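サイト内検索 キーワードを入力 検索

貸し部屋レラーの居間 安全チェック表とひとこと
点検日 5月31日(月)
書いた人 Shuzhen Ding

前回は丸とバツだけで出したら「理由も書いておいて」と言われたので、今回は思ったことをそのまま横に書いていきます。長いです、すみません(読むのは交代で入る人だけだと思うので、お茶でも飲みながらどうぞ)。判定は、よし・様子見・要対応の3つです。

1 入口と通り道

□ ドアが最後まで開くか よし
傘立てを壁側に寄せたら、つっかえなくなりました。これは私の手柄です!

□ 通り道の幅が80センチあるか よし
メジャーで測りました。ローテーブルを動かすとすぐ足りなくなるので、掃除のあとは元の位置に戻してください。床に緑のテープで印をつけてあります。テープがはがれかけていたら貼り直しをお願いします。

□ 玄関マットのずれ 様子見
裏のすべり止めが弱っている感じ。足で押すと少し動きます。次も動くようなら買い替えたいです。

2 電気まわり

□ 延長コードがラグの下を通っていないか 要対応
通っていました……。先月も同じことを書いた気がします。テレビ台の裏から回せば届く長さなので、とりあえず今日は私が回しておきました。ただ、コードの途中に折りぐせがついていて、そこだけ硬いんですよね。新品と交換でお願いします。

□ コンセントのほこり よし
乾いた布で拭きました。ソファの後ろは手が入りにくいので、定規に布を巻いて使うと楽です。

□ フロアランプのぐらつき 様子見
プレデン(Pleden)の背の高いほうです。根元のねじを締めたら一度は止まったのに、帰りがけに触ったらまた少しゆらゆら。子どもさんが泊まる日は隅に寄せておくほうがいいと思います。

□ 電球の型番控え よし
倉庫の棚番号2096に予備があります。箱に型番を書いておきました。前は箱がばらばらで、探すだけで疲れたので。

3 暖房

□ ヒーターのまわりに布ものがないか よし
もう5月も終わりなので使っていませんが、しまうのは次の週の担当さんにお任せします。コードを本体に巻きつけたまましまうのはやめてくださいね。9月に出すとき、また私が泣きます。

□ ヒーターの転倒スイッチ よし
傾けてちゃんと切れるのを確認。音がけっこう大きくて毎回びっくりします。

4 棚と壁

□ 本棚の固定金具 よし
フセック(Huseck)の棚は左右とも金具がしっかり効いていました。手で揺すってもびくともしません。

□ 高いところの重い物 要対応
いちばん上の段に花瓶が乗っていました。どなたが上げたのか分かりませんが、下の段に移しました。上に置くのは軽いかごくらいにしてほしいです。棚板1枚につき8キロまで、と私の控えにあります。

□ 額の掛け金 よし
ひもが新しくなっていて気持ちがいいです。ありがとうございます。

5 ソファと布もの

□ ソファの脚のがたつき よし
持ち上げてみたけど大丈夫。腰が痛い。

□ ひざ掛けの房のほつれ 様子見
端の房が長く伸びていて、足の指を引っかけそうでした。切ってしまうと編み目までほどけそうなので、結んであります。縫える人がいたらお願いしたいです。

□ クッションカバーの縫い目とファスナー 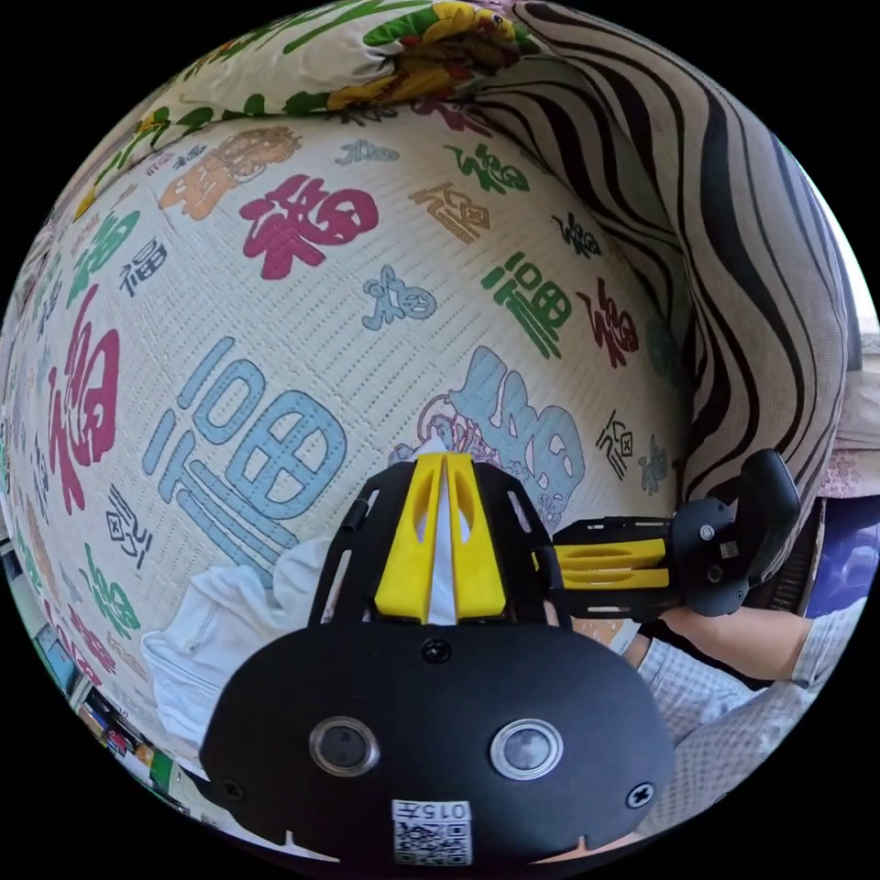
クッションカバーの点検は、私がこの表でいちばん好きなところです。柄ものは模様に気をとられて傷みを見逃すので、目より先に指でなぞるのがおすすめ。「福」の字がちらばったカバーなんて特にそうで、赤や緑やオレンジの字をつい眺めてしまうんですよ。水色の大きい「福」は字の線に沿って縫い目が入っているので、そこも指でたどります。白っぽい地のほうは細かい四角のキルティングなので、糸が浮いていないか、斜めから光を当てて見るといいです。ほつれを見つけたら引っぱらずに、場所だけメモしておいてください。

ちなみに「福」は家族みんな好きな字で、うちでは正月にさかさまに貼ります。こういうのが居間にあるとうれしくて、判定が甘くなっていないか自分でもちょっと心配(笑)。次の方、厳しめに見直してくださって大丈夫です。判定はよしにしました。

□ ファスナーの持ち手 よし
動きが渋いものにはろうそくを少しこすりつけると滑ります。つけすぎると布にしみるので、ほんのちょっとで。

□ 洗濯表示の読み取り 様子見
文字が薄くなっているものがあって、老眼の私にはお手上げでした。読めないものは手洗いにしておきます。乾燥機には入れないでください。前に一枚縮ませて、中身のクッションが入らなくなったことがあります。犯人は私です。

□ 中綿のへたり よし
両手ではさんで押すと、ちゃんと戻ってきます。

6 床と窓

□ ラグの四隅のめくれ 様子見
窓側の角だけくるっと上がります。両面テープは床に跡が残るので使わず、逆向きに丸めて一晩おいてみます。だめならすべり止めシートを敷きましょう。

□ 窓の鍵 よし
□ カーテンのひも よし
輪になったひもは全部フックにかけてあります。小さい子の手が届かない高さです。お客さんが下ろすことがあるので、入れ替わりのたびに見てください。

□ 網戸の外れ止め 要対応
右側がゆるいです。ドライバーを持ってくるのを忘れたので、私の宿題ということで。

連絡
消耗品のレシートは、うち(Ding)の封筒に入れておいてください。延長コードの注文は私が出しますが、玄関マットのサイズが分からないので、測った方は電話の横のノートに書いてもらえると助かります。予算の残りが64ユーロ近くと聞いているので、ランプは買い替えずに、まずねじだけ替えてみるつもりです。網戸は木曜に直しに来ます。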